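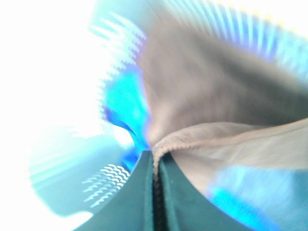
Zipper keeps eating the lining on my teal pouch

Soft pouch, zipper down the front, beige fuzzy lining. Every time I close it the lining gets into the teeth and I have to back it out. The Geltard store page says to rub the zipper with wax. I have my doubts. Has that worked for anyone, or do I need a new zipper?

posted by ziptrouble13

Harvey Bélanger
Wax helps a stiff slider. It won't do a thing about loose cloth – I tried it on two bags and got waxy lining. Fold the lining back, pin it a quarter inch from the teeth, and hand-stitch it to the seam allowance. Small stitches, and don't go through to the outside. I wouldn't pay for a new zipper until you've tried that.

Virkum258
just hold it flat with a finger when you zip. works for me

ngcobo_mends
Finger trick is fine until you're in a hurry. Check the edge of the lining too. If it's fraying, trim the threads and whipstitch it first, or Harvey's stitches will pull out by June. I'd skip the fray glue, mine dried hard and scratchy.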